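Flatness garment-folding project, Kiltunmont robotics club
Pre-run checklist, June 23, 2019

1. Base plates bolted to rail: OK.
2. Emergency stop: OK. Tested once, and once proves little.
3. Cables clear of both elbows: FAIL. See comment.
4. Finger pads: OK, 12 runs since replacement.
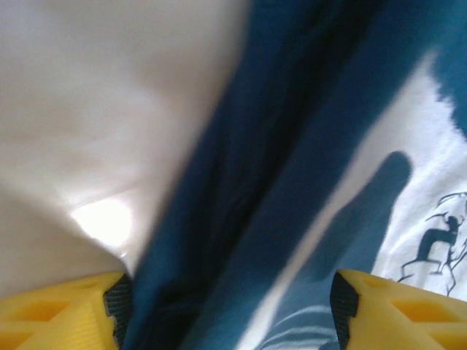
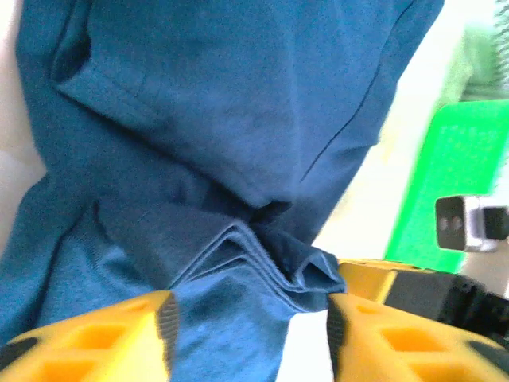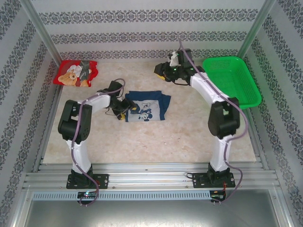
Item 3 was signed off in May and I don't know on what grounds. The left arm's cable loops down past the elbow and dangles below the rail. Tie it back, then recheck.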